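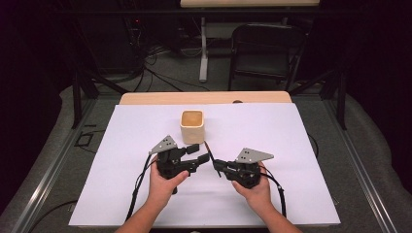

Manix – labeled reports of virtual currency theft

Manix is a collection of 1,297 short incident reports in English. Each report describes one theft, or one attempt of theft, of virtual currency from an exchange, a wallet service or a private person. The reports were written by the staff of small payment companies and sent to us after names and account numbers were removed. We publish them for people who study how such attacks are described in writing and who want to train a text classifier.

Maintainers: Mircea Căpraru, Octavian Pop
Current version: 3
Last change: May 18, 2023

What is in the folder

reports.csv – one row for each report
labels.csv – the final label, with the first label of each reader
guide.txt – instructions for the readers
changes.txt – list of corrections between versions

Columns in reports.csv

report_id: text, stable between versions
month: month in which the company noticed the loss, can be empty
victim_type: exchange, wallet, person, other
text: the report itself
amount_band: none, low, middle, high, unknown

We do not give exact amounts. Several companies agreed to take part only under this condition, and the bands are explained in guide.txt. Please do not try to join the rows with public blockchain records in order to find the victim.

How the labels were made

Every report was read by two persons, who worked separately. They selected one main method of attack: phishing, stolen key, insider, software fault, false job offer, or not clear. When the two labels were different, Emilian Dumitrescu read the report and decided. His decision is final, also in the cases where one of the maintainers would prefer another label.

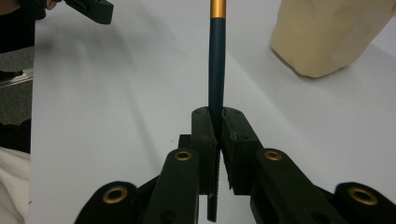
The most difficult label is "false job offer", because the letter to the employee and the theft can be many weeks apart and the report often mentions the letter only in the last lines. For this reason guide.txt asks to read the full text before any label is written. We also recommend to do the first reading on printed pages. Underline each date and each transfer, and write the possible label in the margin. Use an ordinary pencil – a dark teal one with a gold band at the end serves as well as any other – and not a pen, as the margin label will often change by the second page. Only the last margin label is typed into labels.csv.

Splits

We offer one fixed split: 1,000 reports for training and the rest for testing. Reports from the same company are always on the same side. In version 2 this rule was broken for the reports from Vurnum, and results on that version should not be compared with newer ones.

Known problems

Of all the reports, 1,270 have a value in the month column. The others are left empty, and we do not plan to guess them.

Companies with a legal department write longer and more careful reports. A model can learn the style of the company in place of the method of attack. Arturo Ruggiero found this in December with the Pîrvu reports, and his notes are in changes.txt.

Attribution to a state or to a known group is not labeled. Some authors name a suspect in the text, but we did not check these claims.

Use

Free for research and teaching. For commercial use please write first to the maintainers. Corrections are welcome, and it is enough to send the report_id and the label you propose.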